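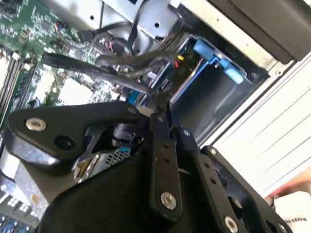
The Limano gripper at work inside a desktop computer, with the drive bay and its blue caddy to the right.

Prarnov workshop members share plans for a home-built robot arm that helps take old computers apart

Prarnov, March 2025 – The members of the Prarnov shared workshop are very pleased to announce that the drawings, parts list and building notes for Limano, the robot arm they have been putting together on their evenings and weekends, are now free for anybody to copy, build and improve. It has been a long road from the first cardboard mock-up, and everyone who has had a hand in it is delighted (and perhaps a little relieved) to have reached the point where it can be passed on.

Limano began with a shelf. Like many workshops that take in old equipment, Prarnov had gathered rather a lot of desktop computers over the years, most of them given by local households and small offices, and there was always a good reason to leave them for another week. Taking a computer apart is pleasant enough work the first time, but by the tenth machine it becomes fiddly and hard on the fingers, especially where the cables run close together between the board and the drives. A few members wondered whether an arm could be built at home prices to help with that part of the job, and the idea rather took hold from there.

The gripper has had the most attention of any part, and it is now in its seventh version. It is made from flat black plates and links, held together with screws and bolts, with a small servo motor tucked in among them. The fingertips are slim so that they can get in among the wiring, and the links carry rows of small holes, which let the builder move a joint along and try a different reach without having to cut a fresh piece. Earlier versions were a good deal chunkier and tended to get stuck against the side of the case, much to the amusement of whoever was standing nearby. A small camera sits at the wrist, so the person at the controls can look straight down past the fingers and into the machine.

At present Limano is guided by hand from a pair of simple levers, and it is at its best with cables: taking hold of a plug, easing it back and laying the lead to one side. Screws are still done by a person with a screwdriver, and so is anything heavy. The group has set itself a list of 48 small tasks, running from loose ribbon cables to the stubborn sort of drive connector, and would dearly like the arm to manage every one of them before the summer open day in July. There is a fair way to go, and visitors should expect to see it drop things now and then.

The building notes run to 97 pages, which may sound like a great many, but a good part of that is taken up with mistakes the members made along the way and how they put them right. The notes assume that the reader can use a drill and a soldering iron and has a reasonable amount of patience. Control boards for the first arm came from Gruber, a small electronics supplier, and the workshop's baking neighbours at Tastance kept the Thursday building evenings going with a steady supply of buns – a kindness which the members would like to record here with warm thanks.

To go with the plans, Prarnov will be running a set of beginners' sessions in which people can build a gripper of their own, from bare plates to first movement. There are 60 places in all, spread over the spring and early summer, and no experience with robots is needed. Tools are provided. Those who would like to bring along an old desktop computer for practice are very welcome to do so, though please take out any drives with family photographs on them first.

Notes for editors

Limano is a members' project of the Prarnov shared workshop and is not for sale as a finished product. Paper copies of the building notes can be read at the workshop during normal opening hours. Requests for visits, interviews and places on the beginners' sessions should be made at the workshop's front desk.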